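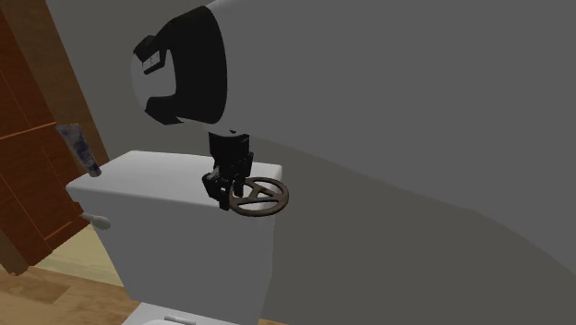
Flush toilet

A flush toilet is a lavatory that gets rid of human waste by sending water through it and down a drainpipe to somewhere else. The water usually comes from a tank, called a cistern in Britain, and leaves by way of a bend that stays full between flushes. It is among the most used household fittings and among the least discussed, except when it stops working.

Parts

Most domestic models consist of a bowl, a cistern, a seat and a lid. The bowl and cistern are generally made of glazed ceramic, a material chosen for being hard, smooth and easy to wipe, and unforgiving towards anything dropped on it. Inside the cistern a float rises with the water and shuts off the supply when the tank is full. When the float sticks, the tank goes on filling, and the surplus leaves by an overflow. Older British overflows ran through the outside wall and dripped on the path, so that the neighbours generally knew of the fault before the owner did.

The bend beneath the bowl, known as the trap, holds enough water to keep the air of the drain out of the house. A toilet left unused for a long time can lose this water by drying out, a discovery usually made on the first evening back from holiday.

Flushing

Two methods are common. In the siphon type, long preferred in Britain, pulling the handle lifts a plate that pushes water over a bend and starts it running, after which it carries on by itself. It cannot easily leak, but it can require a certain knack, and guests may be heard acquiring it. In the valve type, a flap or seal at the bottom of the tank simply opens. This works at the first attempt and leaks in later life.

Dual-flush models offer a small and a large flush by means of two buttons. The buttons are marked with symbols whose meaning is clear to the manufacturer.

Lid and seat

The lid plays no part in flushing. It hides the bowl, limits splashing and provides somewhere to sit while cutting toenails. Soft-close hinges, which lower it slowly, have largely removed the bang from family life, though people used to them tend to let go of the lid in other people's houses as well.
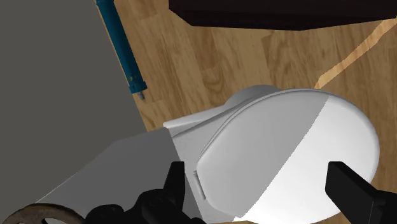 A toilet with the lid closed.

Whether the seat should be left up or down has produced a good deal of writing and no agreement. Panya Inthanon's short book The Resting Position treats the matter as one of fairness, and finds that whoever last complained should be deemed to have won. Eusebio Tejada, reviewing it, objected that the book ran to eight chapters and mentioned the lid in only one of them.

The Breltlow claim

The town of Breltlow maintains that a flushing closet was in use at its manor in 1701. The evidence is a household account listing payment for "a seate with water", which supporters read as a toilet and others as a chair delivered with a jug. A plaque was put up regardless. The rival town of Culten has never claimed a toilet of its own but has written several letters about the plaque.

Names

Polite English has seldom called the thing by its name for long. "Toilet" once meant a dressing table, "lavatory" a place for washing, and "bathroom" still promises a bath that may not be there. Each word was brought in to avoid the last one, and each in turn became a little too plain for company.

See also

Cistern
Ballcock
Plumbing
Chamber pot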